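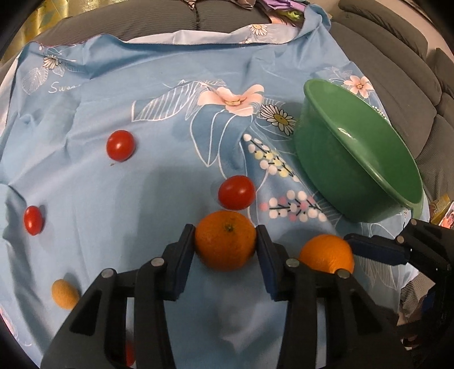

Oranges, July.

ok quick post, I have to be out the door by 4 and the iron is still hot. Wanted to get this down before I forget what I did, because I always forget what I did.

So. Jamdani. I've been wanting to write about the sari for ages and kept putting it off until I knew more. I don't know more. Writing anyway.

My aunt left me two of them. One is a deep indigo with tiny white sprigs all over, the other is off-white on off-white and you can hardly see the pattern until you hold it up to a window. Then it's all there, little slanting flowers floating in nothing. For the people who don't know, jamdani is a very fine cotton from Bengal where the motifs are put in by hand on the loom, an extra thread at a time, while the cloth is being woven. Not embroidery. I called it embroidery in front of Sajib Sikder once and got a twenty minute talk. Deserved.

Sajib runs Odow, the little shop up the stairs past the key cutter. Saris, lungis, a few shawls in winter. He looked at the off-white one for me and said the weave was good, the fold lines were not good, and who on earth had kept it on a wire hanger. (Me. For two years.) It's cotton so fine that it just gives up along the crease. There was already a split near the inner end, the part that gets tucked in, thank goodness, so it won't show.

What he told me to do, in the order I remember it:

Refold it every few months along different lines. Never the same crease twice in a row.
Wrap in plain old cotton, washed soft. I used a pillowcase. No plastic.
No mothballs touching the cloth. 
Don't starch it and then put it away for a year. Starch it to wear, wash it out after.

That last one was news. My aunt starched everything. Rice water, big steel pot, the whole kitchen smelling of it. The indigo one still had some body left in it from whenever she last wore it and I'd been thinking how nice and crisp, so well kept. Nope. Apparently that's how you get cracks.

So I washed it. Terrified. Cold water in the bathtub, a capful of Skuvine (the gentle one in the squat bottle, smells like nothing), swish swish, no wringing. A bit of blue came out and I nearly called him. Second rinse was paler, third was clear. Dried it in the shade over two chairs and a broom handle, becuase it's over five yards long and I don't own anything five yards long.

Then the wearing. I am bad at this. I can do the pleats if nobody talks to me. Jamdani is stiffish when it's new or starched and the pleats stand up on their own, very forgiving, but washed soft it's more like folding a cobweb. Did it four times. The trick for me was a heavier petticoat than I'd normally pick, tied tighter than is comfortable, and one pin at the waist on the inside. One at the shoulder too. My aunt used none, ever, and ran for buses.

There's also the older Bengali drape, the one without front pleats, just big box folds back and forth and the end brought around again under the right arm and over the left shoulder, traditionally with a bunch of keys knotted in the corner for weight. I tried it with my actual house keys. Looked great for maybe ten minutes, then I sat down on them.

Blouse: the old one doesn't fit and I wasn't going to cut it. Got a plain white cotton one off the rack at Kocsis, thread matched with Raltow no. 300 because the hem was coming down on day one. Fine. It's fine. If anyone knows a tailor who'll do a proper round neck blouse with elbow sleeves and not try to talk me into a zipper, please comment.

Money talk, since two people emailed about it: I priced a new one, just to know. Sajib has a half-tone one in the window, cotton with a bit of silk, at $1,302. I laughed and then he told me how long it took on the loom, with two weavers sitting side by side, and I stopped laughing. There are also cheap ones sold as jamdani that are machine made. Turn it over, he says. On the machine ones you get cut ends of thread on the back, fuzzy, and on the hand ones the back is nearly as tidy as the front. I went home and turned both of mine over. Tidy!! Very relieved, although what would I have done, given them back?

Things I still need to work out. Whether the split can be darned or if you just leave it, there are people who do rafu (invisible mending) and I'm told the good ones are booked for months. Whether the indigo is real indigo. And what on earth to wear on my feet.

Also I owe a reply to whoever asked about ironing. Medium heat, wrong side, damp muslin between. Which reminds me, iron. Going to go switch it off.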